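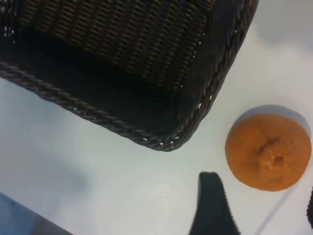
Wicker basket and orange fruit on the white table, Andirton cell

Last updated: 4/28/19

Re: speed limit near open baskets

> Do we still need the slow zone for wicker? Ronitness dropped it in May.

Yes - keep it. Braided rims snag fingertips, Zetik sheet says so on page 9. Slow to 20 mm/s near the rim, stop if force goes over 26 N. Same for soft fruit, no exeptions. Østergaard want it in writing so pls reply to list - not to me.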